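Notebook – bowl stacking, bimanual cell
December 15, 2023

Goal for today: rerun the stacking eval with the new action chunk length and find out whether the drop in success after the last retrain comes from the policy or from the data mix. Analyn Cruzado and I both had a hand in this, her notes are folded in below where marked AC.

Setup
Policy is the Marnix checkpoint from Wednesday night, trained on 900 demos. Of those, 266 are the older set from May, collected with the previous finger pads. The rest are new pads. Same learning rate and image crop as the last run. The one intended change is the chunk length, which is now half of what it was. The stack goes in the tray. Any color order is fine for scoring as long as the bowls are nested and nothing is resting on the tray rim.

Recalibrated both wrists before starting. Left was fine. Right had a small offset on the last joint, corrected it and saved the new file under Lornura/calib. The old file is still there, renamed. Do not load it by habit.

Scoring
Same as before. A trial counts if every bowl ends up nested in the tray inside the time limit with no human touch. A bowl that lands crooked but settles when the next one goes on still counts. A bowl pushed out of reach ends the trial. I scored live and AC rescored from video without seeing my sheet.

Results
49 trials before we stopped. Our scores disagreed on 3, all of them the "crooked but settles" case. Went through those together and took AC's reading each time. Need to write the rule down better, "settles" is too loose. The full sheet is in the Macapagal folder and I am not copying the numbers here until the baseline has been rescored under the same rule.

What can be said already:
– Approach is smoother with the shorter chunk. The stop-and-go over the tray that we complained about in the last run is mostly gone.
– Grasp on the rim is as good as before. Misses are nearly all on bowls turned so that a corner faces the arm. The fingers come down on the corner, close, and slide off.
– Release is worse. The right arm tends to open while the bowl is still tilted, and it drops in at an angle.
– Arm choice is odd. The left arm goes out to its side, opens, and waits there while the right arm works. It does this even when the nearest bowl is an easy left pick.

AC: the waiting is in the May demos too. The operators then were told to park the left arm open until the first stack was started. The newer demos don't have that rule, so the policy has seen both. She wants to retrain without the May set before touching anything else. I agree, though losing that many demos may cost us on the corner grasps, where the old set has good coverage.

Saved one view from the fixed camera, at the point where I want to compare releases between checkpoints:
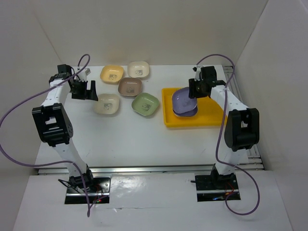
Right arm with one purple bowl tilted over the other in the tray. Left gripper open and empty, five bowls still on the table.

The tilt is what to look at. If the fingers open with the bowl at that sort of angle we get the crooked landing. In the demos I checked, the operator levels the wrist first and then opens. The policy seems to run the two together. Could be that the shorter chunk cuts between leveling and opening and the next prediction skips ahead. Easy to test: run the old chunk length on the same weights with only the execution horizon changed.

The green bowl in that view is turned corner-out, so it is a fair test for the grasp problem as well. I would like that layout kept as a fixed start. AC has marked the positions in the layout file.

Other
Prorville sync failed again halfway through the upload. Restarted by hand and checked the file sizes, all match. Logs from the first part of the session have the wrong run name, fixed in the sheet but not in the files themselves.

To do
– Rescore baseline with the new rule (AC)
– Retrain without the May demos, everything else the same (me, start tonight)
– Horizon test on the current weights
– Pull wrist angle at the moment of opening from the demos and from today's runs, plot on one axis
– Rewrite "settles" in the scoring doc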